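Visit report: the two-arm folding cell at Clurkness
October 23, 2019

I went up to the Clurkness workshop to see how they look after the cell they use for handling shirts. We are planning something similar at Ristholm and I wanted to see the upkeep side, which never makes it into the slides. Ximeng Cui runs the cell from day to day and gave me most of the morning. Sihan Gu, who does the wiring, joined us for the second half.

The cell is small. Two arms are mounted on one dark metal body and reach over a white table made of panels. Each arm ends in a gripper with a black motor and white printed finger parts. The fingers are made in house, on a printer down the hall. Ximeng said they have changed the finger shape 10 times since they started, mostly the curve near the tip, and that the older ones are kept in a drawer with the date written on the back. I asked to see the drawer. The early ones are much thicker and several have cracked at the same bolt hole.

The work piece that morning was a printed T-shirt in orange-yellow. They like a strong color against a white table. The shirts are bought in packs and washed before first use to get the stiffness out.

Start-up takes 35 minutes when done by the book. Ximeng has it on a printed sheet taped inside the cabinet door:

Wipe the table panels and check the seam between them for lint.
Power on with both arms in the rest position.
Home the joints one at a time, right arm first.
Open and close each gripper by hand command and listen.
Check finger bolts with the short driver. Snug only.
Look over every cable from the body to the wrist.
Run the shirt once at low speed before anything else.

The fourth line is less vague than it sounds. A gripper with lint in it makes a faint ticking when it closes, and Ximeng could pick it out from across the room. I could not hear it until I was told where to stand.

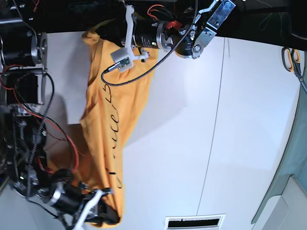
The low-speed run is also when they check how hard the grippers pull against each other. If one arm lags, the cloth gets stretched and the fingers take a side load they were not made for. Most of the cracked fingers in the drawer came from that. The fix was a lower force limit in the software, and after that a finger set lasted 145 hours before it needed changing. Before the limit they were getting 40.

Finger changes are done at the table. The arm is parked, power to the gripper is cut, the bolts come out, and the new part goes on with a drop of thread locker. Sihan marks each bolt head with a paint pen so that a loose one shows up at a glance. I am going to copy that.

We spent a good while on cables. The ones going out to the wrists are in black braided sleeve, with enough slack left for the arm to turn fully. Too little slack and the connector works loose. Too much and the loop drags over the cloth. Sihan sets the length by moving the arm by hand to its farthest pose, adding a palm's width, and tying it there. There is no drawing for this. I asked whether there would be one and was told it was on the list.

The small circuit boards at the fingers are the part that fails most. The short leads at the back bend every time the gripper moves, and they go at the solder joint. Clurkness keeps spares already soldered up in a bag in the cabinet, and a swap includes a quick check of the readings with the gripper open and then closed on a folded piece of cloth. The old board goes in a tray for Sihan to repair later. The tray was fairly full.

They log every stop in a shared notebook, paper, with the joint, what was done, and initials. I read back through a few pages. Cable connectors come up again and again, then sensor leads, then lint. The motors hardly appear. 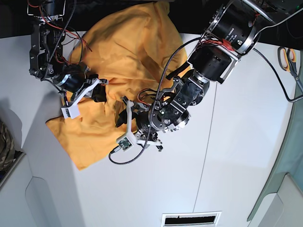
Cleiton Paiva read a draft of this and wrote back that he would not tie the cables by hand measure at all. On the Flomport cell they tried the same thing and every person who tied a cable got a different length, so the faults moved around depending on who had been on shift. He would cut a strip of webbing to the right length, hang it on the cabinet, and use it as the gauge.

I passed that along to Sihan, who liked the idea and asked what the webbing should be. I don't have an answer yet.

For Ristholm I have put down the following: paint pen on all finger bolts, spare sensor boards soldered before we start, a force limit set low from the first day, and a paper notebook at the cell. Chaltu Mamo has the parts list. Still open is where our printer will go, as it can't stay in the hallway. Ximeng offered to send two sets of the current fingers so we can try them on our own grippers in the meantime.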